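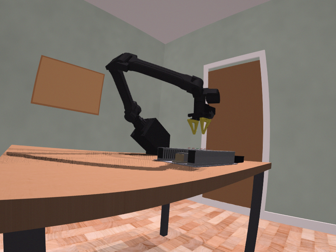

打完针为什么胳膊会酸？

我小时候特别怕打针，怕到什么程度呢，护士阿姨刚把棉签拿出来，我就已经在哭了。现在我长大了，专门给小朋友写身体里的故事，可是上个月去打流感疫苗的时候，我还是把头扭到了一边，盯着墙上的身高尺看了半天。所以如果你也怕，咱们是一伙的。

那天晚上回家，我的左胳膊开始酸，抬起来拿杯子都觉得怪怪的。我收到过好多小读者的来信，问的都是这件事：针明明早就拔出去了，为什么胳膊还会酸呢？有个叫 Zyanya Zepeda 的小朋友写得最有意思，她问：“是不是针把胳膊里的什么东西戳坏了？”

好，今天我就来讲这个。

先说说针里面装的是什么

疫苗是给身体看的一张“通缉令”。你想啊，病毒长什么样，你的身体一开始是不知道的。它第一次闯进来的时候，身体得花好几天才能认出它、想出办法对付它。这几天里，病毒可就在里面使劲捣乱了，你就会发烧、咳嗽、难受得不想吃饭。

疫苗呢，就是提前把坏蛋的样子告诉身体。有的疫苗里装的是已经被杀死的病毒，有的只装了病毒身上的一小块，比如它的外壳，还有的装的是被变得很弱很弱的病毒。健康的小朋友打了，一般不会因此生那种病，可是身体看过一眼，就记住啦！

我给身体里的角色都起了名字，在我的故事里，它们住在一座叫 Prikivard 的城里（念起来有点拗口，我自己也经常念错）。城里有一个巡逻兵叫 Cuko，他每天在街上走来走去，看见不认识的家伙就要上前闻一闻、摸一摸。还有一个档案员叫 Pidden，他记性特别好，见过的坏蛋一个都不会忘。

真正的身体里当然没有叫 Cuko 的小兵，不过有一些细胞干的活儿跟他很像。细胞是什么？就是组成你身体的小小小小的“积木块”，小到要用显微镜才能看清。负责保护你的那些细胞，很多都在血液里，医生叫它们白细胞，也就是免疫细胞。

胳膊里发生了什么

针头扎进胳膊上面那块肉，也就是肌肉里，疫苗就被推进去了。Cuko 正好路过，一看：咦，这是谁？没见过啊！

他马上大喊起来。细胞没有嘴巴，它们喊话的办法是放出一些化学信号，像往空气里喷香水一样，别的细胞“闻”到了就知道：快来，这边有情况！

接下来那一小块地方就热闹了。附近的小血管会变宽一点，好让更多的帮手赶过来，就像马路多开了几条车道。血流得多了，皮肤就会有点红，摸上去有点热。血管里的水分也会渗出来一些，所以那里会有点肿。肿起来的地方胀胀的，再加上那些信号也会让神经变得更敏感，你一动胳膊，就觉得酸、觉得疼。

红、热、肿、疼，这几样凑在一起有个名字，叫炎症。“炎”字你看，是两个“火”叠在一起！我小时候学这个字的时候就觉得它看着很烫。

所以我给 Zyanya 的回信是这么写的：针头确实在肌肉上扎了一个很小很小的洞，这也会有一点点疼，不过小洞很快就会长好。后来的酸，主要是你的细胞们在那里开大会。

为什么有的人不酸？

我妹妹和我一起打的，她一点都不酸，第二天照样去打羽毛球，我看着可羡慕了。我就担心，是不是她的疫苗没起作用？

不是这样的。每个人的身体反应都不一样，就像有的人吃了辣椒满头大汗，有的人吃完跟没事一样。胳膊不酸，身体一样可以在悄悄学习。也有的小朋友会觉得累、头有点疼，或者有点发烧，这些大多也是身体在忙，通常过一两天就好了。如果烧得很高，或者难受了好几天还不见好，就要让爸爸妈妈问医生。

还有一种很少见的情况，是有人会对疫苗过敏，比如身上突然起很多疹子，或者喘不上气。所以打完以后，护士会让你先坐一会儿再走，别急着跑。你要是觉得哪里不对劲，马上告诉旁边的大人，别不好意思。

Pidden 的档案室

大会开完了，胳膊也不酸了，可是故事还没完呢。

Cuko 会把坏蛋的样子带到一个叫淋巴结的地方。淋巴结像一颗颗小豆子，你的脖子两边、胳肢窝里都有。打完左胳膊，左边胳肢窝里的小豆子有时候会鼓起来一点点，就是因为里面正忙着呢。

在那里，身体会造出一种东西叫抗体。你可以把抗体想成一把一把的小夹子，每一种夹子只能夹住一种坏蛋，形状要刚刚好才行。造夹子要花时间，流感疫苗打完以后，差不多要等 2 个星期，保护才算准备好。所以医生总是劝我们早点打，别等到班里一大半同学都在打喷嚏了才想起来。

有一些细胞会留下来，把这个坏蛋的样子记住，它们叫记忆细胞，就是我故事里的 Pidden。有的档案能保存好多好多年，有的过一阵子就有点模糊了，得再打一针提醒一下。流感病毒又特别喜欢换衣服，每年都打扮得不太一样，Pidden 手里的旧照片就对不上了，所以流感疫苗要每年打。

怎么让胳膊舒服一点

我试过的办法是这些：轻轻地动一动胳膊，画画圈，别一直僵着；用凉凉的湿毛巾敷一会儿；打针的时候把胳膊放松，像一根煮熟的面条那样软。我每次都绷得硬邦邦的，难怪比我妹妹酸。

不要使劲揉打针的地方，也不要自己去找药吃，药要大人问过医生才能给你。

如果你特别怕打针，可以早点告诉护士，他们见过很多怕打针的人（包括我）。你可以让家里人拉着你的手，可以唱歌，可以慢慢吹气，假装在吹生日蛋糕上的蜡烛。我这次数到 7，针就已经拔出去了，我还傻傻地问：“开始了吗？”

对了，上次有小朋友来信问，为什么有的疫苗是喷在鼻子里的，有的是吃下去的糖丸或者滴剂。这个问题特别好，因为病毒进门的路不一样，有的走鼻子，有的走肚子。在我的故事里，鼻子那边的守门人叫 Barrera，脾气很大，一生气就打喷嚏，下一篇我就来讲她。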